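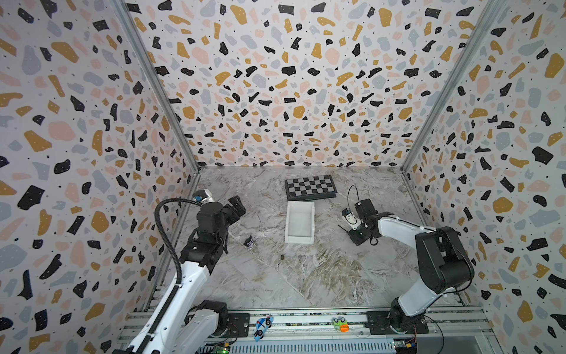 1월부터 가계부를 다시 쓰고 있다. 앱은 세 번 깔았다가 세 번 지웠고 지금은 줄 공책에 볼펜으로 적는다. 첫 달 기록은 72줄이었다. 식비, 교통비, 그 밖의 것으로만 나누었다. 전에는 항목을 열 개 넘게 만들어 놓고 치약을 어디에 넣을지 고민하다가 그만두곤 했다.

적는 시간은 밤 열 시쯤, 설거지를 끝낸 다음이다. 영수증이 없으면 기억나는 대로 쓴다. 몇백 원 틀리는 것은 그냥 둔다. 커피값이 생각보다 많이 나왔고 택시비는 거의 없었다. 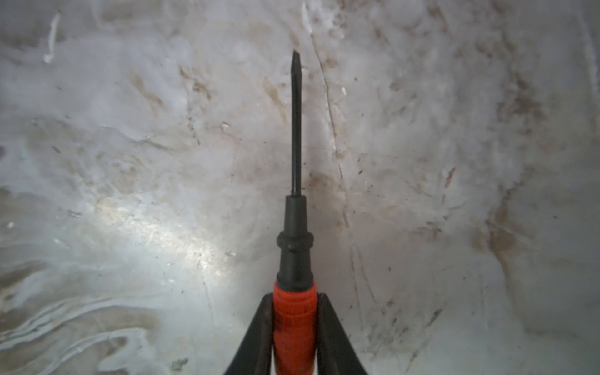
Siebe Bakker는 지난 글에 댓글로, 매일 적으면 금방 질리니 7일에 한 번 몰아서 쓰는 편이 오래간다고 했다. 자기는 그렇게 공책 두 권을 채웠다고 한다.

2월에 그 방법을 따라 해 봤는데 나한테는 안 맞았다. 닷새 전에 시장에서 뭘 샀는지 도무지 떠오르지 않았다. 결국 매일 쓰는 쪽으로 돌아왔다.

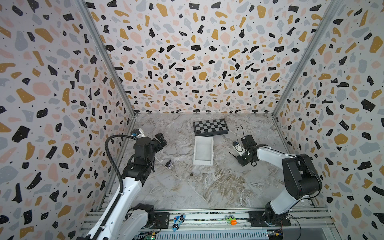
대신 합계는 월말에만 낸다. 중간에 더해 보면 괜히 마음이 급해져서 장 볼 때 꼭 필요한 것도 빼놓고 온다. 다음 달에는 경조사비를 따로 적을 생각이다. 공책은 아직 반 넘게 남았고 볼펜은 새로 사야 한다.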